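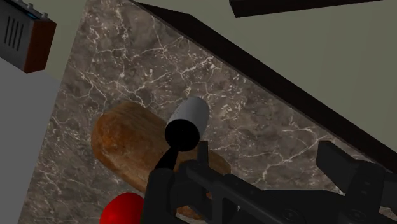

Kassa Kitchen Pack: Review
By Mawar Oei
17 Oct 2020

Kassa is a simulator add-on for recording manipulation demos. You drive a gripper around a rendered kitchen with a handheld controller, and every run is saved with the wrist view, joint positions and gripper state. I used it for three weeks to collect pick-and-place examples for a small imitation policy.

Setup

Installation took 30 minutes on a desktop with a mid-range graphics card. The manual skips the controller calibration step, which is in a separate text file.

Recording

I recorded 400 demos and threw out 23, mostly for dropped objects. Saving is quick, and a bad run can be deleted with one button. The wrist view shows a lot of gripper and less counter than I would like. A ball low on the left can be half out of view while you are lining up on something else.

Variety

Textures are randomized between runs. The dark marble with white veins is the hardest counter to work on, and I kept it in the set for that reason. Object shapes are plain: cylinders, cans, balls. Placement is random too, so a can may end up against a wooden cylinder and you have to decide which to go for first.

Problems

Contact is too sticky. Thin objects cling to the fingers after release. Trevor Dunmore saw the same thing on his machine at Siltthorpe. Export to the Nerneck format works, but the timestamps need fixing by hand.

Verdict

Good for a first batch of data. I would not use it for anything that depends on accurate friction. 3 out of 5.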